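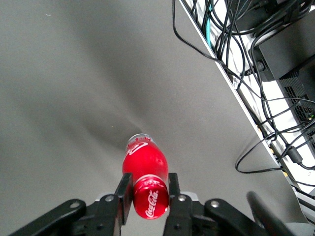 I have been swapping fingers on parallel grippers since August, and I think I've finally settled on a pair I can live with. The ones I've kept are the plain flat jaws from Lerkport, the black ones, after a good long fling with a softer set from Cernetti that I was sure I was going to love. What won me over was bottles. A soft drink bottle on its side is a miserable thing to pick up if you go for the fat part, so I've taken to closing on the cap end, where the jaws can come down on either side of those fine ridges and get hold of something firm. With the Coke bottle you have the cap, then the neck, then that big bulbous shoulder swelling out just past the fingertips, and a flat jaw doesn't much care which of them it's touching. The curved Cernetti fingers cared a great deal!

Let me back up a bit, because a few of you wrote after my last post to ask what I was comparing and how, and I'm afraid I'd left out half of it (I had a cold, and I was cross with a connector).

The arms are the same two I've been using all year, one to each side of the table, and the controller is the Chaudhry unit I grumbled about in the winter. I've made my peace with it. The grumble was mostly to do with the start-up, when it wants to home everything in an order that makes sense only to whoever wrote the firmware, and if you get impatient and press anything it begins again from the top. These days I switch it on and go and put the kettle on, and by the time the tea's drinkable we are both in a better mood.

What I wanted to know was fairly modest. Given the same arm, the same controller and the same handful of groceries, which fingers would let me get through an afternoon without having to stop and fiddle? I wasn't after a record for speed or weight. I did 300 picks with each set, in batches, and wrote down every one that needed my help. The notebook is a disgrace, with tea on most of the pages, but the tallies are legible.

The Cernetti set managed 264 without my stepping in. I'd been expecting better, I'll admit, going by how nice they feel in the hand. They're lovely on anything squashy and quite gentle on a paper label, and if my groceries were all bread rolls I would be writing a different post. On hard, round, slippery plastic they roll. You get the bottle just off the table, and then it pivots ever so slowly, like someone turning over in bed, and you know how it's going to end.

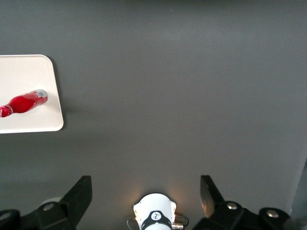 The other thing I fussed over was how wide to open before coming down. My old habit was to open only as far as I needed, on the theory that a shorter close is a quicker close, and so it is, but you pay for it every time the object is a touch off from where the camera thought it was. So I went back to opening generously and letting the jaws do the centring on the way in. It costs a little time on each cycle and saved me a lot of walking round the table. If you're just starting out and you only take one thing from this ramble, make it that one. Open wide, come down slowly, close gently, and sort out the speed later on when you're bored.

Now, cameras. I run one at the wrist and one fixed, looking at the whole table, and I went back and forth over whether the wrist camera was earning its keep. My friend Usman Swati, who has been at this a good deal longer than I have, is firmly in the overhead camp. He reckons a wrist camera mostly shows you your own fingers, and he has a point, since the fingers do take up a fair bit of the bottom of the picture. But that's also what I like about it. I can see the tips and the thing they're about to close on in the same view, and I can tell if one jaw is going to arrive early. From the fixed camera that sort of error is a sliver of dark against a dark table, and my eyes aren't what they were.

I tried the Flokent lens on the wrist for a bit too, the wider one. More table, smaller bottle, and a bend at the edges that made me feel slightly seasick when the arm swung round. Back in its box it went, though I'll give it another go if I ever sort out the calibration properly.

Where the fixed view is unbeatable is in working out who should reach for what. With two arms you're forever deciding which one gets the job, and from the wrist you simply can't tell.
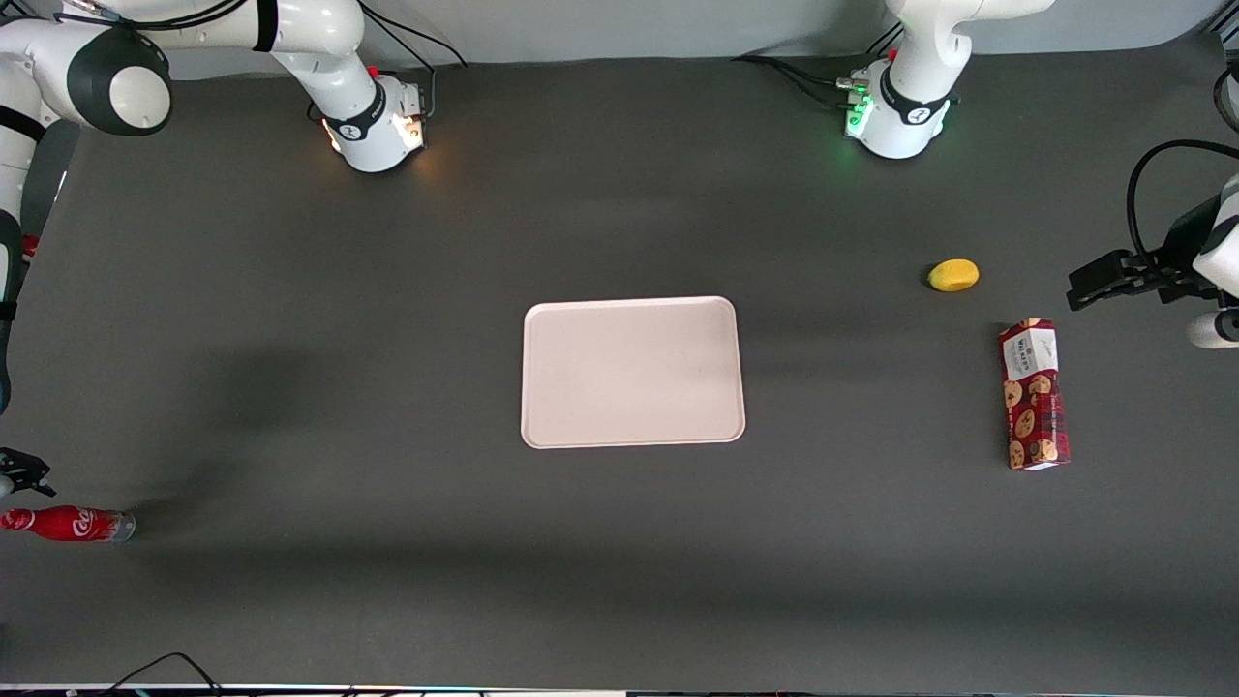 The whole table from the fixed camera, with the tray in the middle, the Coke bottle on one side and the Walkers cookies on the other.

I had thought the cookie box would be the easy one, being a nice honest rectangle. Not a bit of it. Lying flat it has to be taken across the narrow way, and if the approach is the least bit twisted a jaw lands on top and gives the cardboard a poke. I've ended up adding a small pause above it, just long enough for the wrist to square itself up, and that has helped no end. The Lerkport fingers are also a shade slimmer at the tip than the others, so there's more room for being wrong.

As for the cables, I've given in. I spent a whole morning re-routing everything behind the arms, very tidily, with clips, and by lunch I'd found that one of them was now too short for the arm to reach its own side of the table. Everything got a generous loop again after that and I've stopped looking at it. If anybody has a neat method for a table with two arms, please do write, but I warn you that I've tried the spiral wrap and I've tried the sleeve, and the sleeve is the colour of old porridge.

Next up is another go at the jaw pads. I have a sheet of thin rubber in the drawer that I bought for something else entirely, and I'd like to see what it does for the bottle when the grip is a little off centre – I suspect it'll help on plastic and make a nuisance of itself on cardboard. I'll run the same 300 picks again and put the numbers up once I've copied them out of the notebook in something like readable handwriting.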